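Illia Ostapchuk
27 December 2020

1/ I spent this weekend going through my grandmother's recipe notebooks. There are 2 of them, both in pencil, both from the years she worked in the canteen at the Pomadon mill. Posting some notes here while I still have them in my head.

2/ The canteen fed 151 people on the day shift. Every recipe is written for that number. "Barley soup, day shift" starts with nine buckets of water. There is no size given for the bucket.

3/ She never rewrote anything for home use. My mother says she just cooked by eye. So the job now is to get the soups down to something a family of four can eat in two days.

4/ The first one I scaled was the barley. Divided everything, rounded the salt down, and it was still too thick. Barley keeps drinking after you turn the heat off. Next time I'll hold back a third of it.

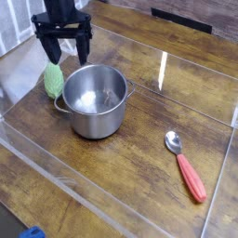

Stainless steel pot on a wood-grain surface.

5/ The cabbage soup went better. She puts the caraway in at the start with the onions and takes the lid off for the last half hour. Sour cream goes on the table, never in the pot. That line is underlined twice.

6/ Some words I can't read. One ingredient shows up in four soups and looks like "gukl." or "gukley." My aunt thinks it was Gukley, a stock powder the mill bought in tins. If anyone from around Pomadon remembers it, please reply.

7/ The back pages are all accounts. In one February she wrote down 2797 bowls served and 645 loaves of bread. Next to the bread she wrote "too many, speak to Peltonen." Peltonen was the baker. No note on how that talk went.

8/ There's also a page on how to keep soup for the night shift. Cool it in the yard in winter, lid on, brick on the lid. I used the balcony and skipped the brick.

9/ I'm typing everything up with her amounts on the left and mine on the right. Her spelling stays as it is. Pages with stains over the writing get a question mark, and I'll ask my aunt in person when we can visit again.
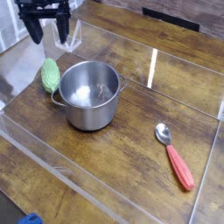

10/ Still to do: pea soup, the beet one with beans, and something called "Stilonden Friday" which has fish heads and no other instructions. I'll start with the pea soup, the peas are already soaking.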